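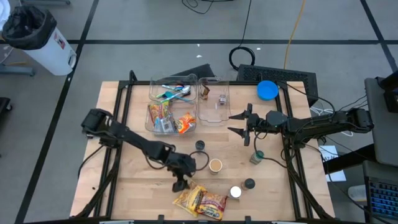
Teaching Two Arms to Put Away Groceries: A Getting-Started Guide for New Club Members

Welcome to the pantry project! If you joined the club this month, this is the task you'll be working on first, and I think it's the best one we've ever had. Two arms, one table, a pile of ordinary grocery-store stuff, and a set of clear bins to sort it into. It sounds like a chore (it is a chore, ask anyone's mom) but you'll learn more about grasping in a weekend of noodle packages than in a month of picking up foam cubes.

This guide takes you from a cold start to your first saved run. Set aside an afternoon. The second time through, you'll be done before the pizza comes.

What you need

Both arms on their mounts, power supplies off
The shared club laptop, or your own with the club software installed
Three clear bins and the blue bowl
A mix of jars and bags, nothing glass that you'd cry over
A partner. Please don't run both arms alone until you've been checked off.

Step 1: Set the table

Put the bins along the back edge, side by side, with the open part of the table toward the front. Bags of snacks go in one, utensils in another, and the long bin is for whatever your run calls for. The bowl sits in back too, over on the right.

Now put out your loose items. Jars and bottles should be a hand's width apart for your first few runs. Later you can crowd them, and you should, because crowded is where it gets fun! Lay noodle packages flat. We like them because they crinkle and slide, and the printing is bright enough that the vision code has something to hold on to. A Maruchan packet is a great starter item.

Leave one item already in the long bin before you start. Leonie Steiner figured this out last season: if every practice run begins with an empty bin, the arms get very good at empty bins and fall apart the moment there's a jar in the way.

Step 2: Check your cables

Every arm has a cable that moves with it. With the power still off, lift each arm by hand through its full reach, slowly, and watch the loop at the wrist. It should open and close without catching on a bin or a jar lid. If it snags, give it more slack and try again.

Then look at the floor. Anything you could trip over goes back behind the table.

Step 3: Power up and home

Turn on the left arm, wait for it to settle, then turn on the right. Call out "homing" before you press the key. Your partner answers "clear." Yes, every time. Yes, even when it's just the two of you and you feel silly.

If an arm stops partway through homing, turn it off, move it by hand to the middle of its range, and start again. Two failures in a row means you stop and get a mentor.

Step 4: Pick your first grasp

Start with the left arm and a noodle package. Bring the gripper over it pointing straight down, fingers open. Come down until the tips are just above the plastic, pause, then close on the narrow side of the package. Bags want a pinch. If you go for the wide side, the package folds up and squirts out the bottom, and you'll chase it all over the table.

The right arm is better for jars at first. Come in from the side, nearly level, with one finger above the other for a short jar lying down, or turn the wrist so they straddle a standing one. Aim below the lid. Lids are slick and they're almost always wider than you think.

Step 5: Hand over the space

This is the part people find hard, and it's my favorite. Both arms can reach the middle of the table, so somebody has to wait. Our rule is simple: the arm that's holding something goes first. The other one parks with its gripper open, off to its own side, until the first has let go and backed away.

Verena Ammann wrote a small script that beeps when the wrists get too close. Turn it on. It is annoying and it has saved us two sets of fingers.

Step 6: Record a run

Press record, do one item, press stop. One item per run keeps the files easy to label. Name them with the item first and the bin second (noodles_long, jar_long and so on), then add your initials.

Throw out any run where you bumped the table. Keep the ones where you missed a grasp and then fixed it! Those recoveries are gold, and we never have enough of them.

Our set stands at 736 good runs right now. The goal before the fall showcase is 4,000, so every afternoon helps. A new pair that gets into a groove can add 200 over a weekend.

When things go wrong

The gripper closes but the bag slides out: lower your grasp a little and close more slowly.

The jar tips over: you're touching it with one finger first. Back off, center up, try again.

The wrist camera can't find a clear-sided bin: clear plastic is tough. Move a lamp so it isn't shining straight down on the rim, then redo the camera check.

Everything is shifted to one side: somebody leaned on the table. Rerun calibration from the start.

Before you leave

Park both arms, power off right and then left, and put the groceries back on the shelf. Copy your files to the club drive and write your run count on the sign-up sheet.

Once you have 4 clean runs with each arm, find Verena or Leonie at the next meeting and get checked off. After that you can move on to the utensil bin, which is a wonderful mess -- spoons hook onto each other, and we still haven't found a grasp that works every time. If you come up with one, show us!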